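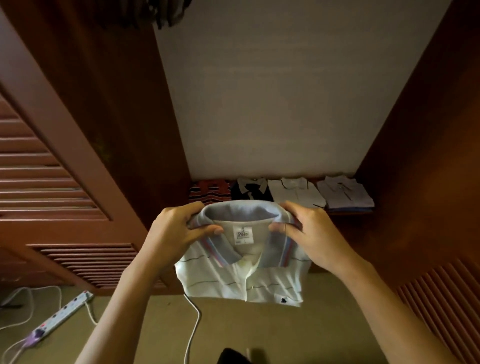 Polo Shirts and Collars: Your Questions

We get more mail about collars than about anything else on the Gilmartin closet pages, and I love it. Collars are where a shirt shows how it has been treated! These are the questions that keep coming back.

Where should I hold a polo when I take it out or put it away?

By the collar, with both hands, one on each side of the neck. Tuck your thumbs just inside the opening and let the body hang. The shirt straightens itself under its own weight, and you can see right away if one side of the collar has rolled under. Give it one gentle shake before it goes on the hanger or the folding board.

Is it better to fold or hang?

Both work. Thin cotton polos are happy on a wide-shouldered hanger, and heavier knits do better folded, as they can stretch at the shoulders over a season. I fold mine from November on and hang them again when the weather turns.

Do I button the placket first?

One button, the top one or the one below it. That's enough to keep the collar centered. If you button all of them you'll only have to undo them again in the morning, half asleep.

My white polo has a colored collar. Can I wash it with the whites?

Wash it by itself the first 3 times, in cool water, and look at the white part next to the collar after each wash. Pale blue collars have been easy in my house. Red tipping is the one to watch — those little stripes can leave pink on the collar points if the shirt sits damp in the machine. Take it out as soon as the cycle ends.

How do I get a wrinkled hem to lie flat?

Turn the shirt inside out and press the hem from the back, moving the iron along the stitching. Tia Gosling in Welstead wrote to say she skips the iron completely and smooths the hem with damp hands before hanging. I tried it and it's wonderful on lightweight knits, so thank you, Tia!

What about the embroidered logo?

Iron around it, or from the inside with a towel underneath. Pressing straight down on the front flattens the threads.

How many shirts fit on one rail?

Leave a finger's width between hangers. Eliécer Quintero asked about a rail with 70 shirts on it, and my answer was to move the out-of-season ones somewhere else. He did it in one evening and found two polos he'd forgotten he owned.

Do louvered doors make a difference?

They do let some air through, and I'm very fond of them. They also collect dust on every single slat. A dry paintbrush, top to bottom, takes me 10 minutes a door.

Can I send in a question?

Please do! Use the form on the Gilmartin contact page and tell us what the care label says.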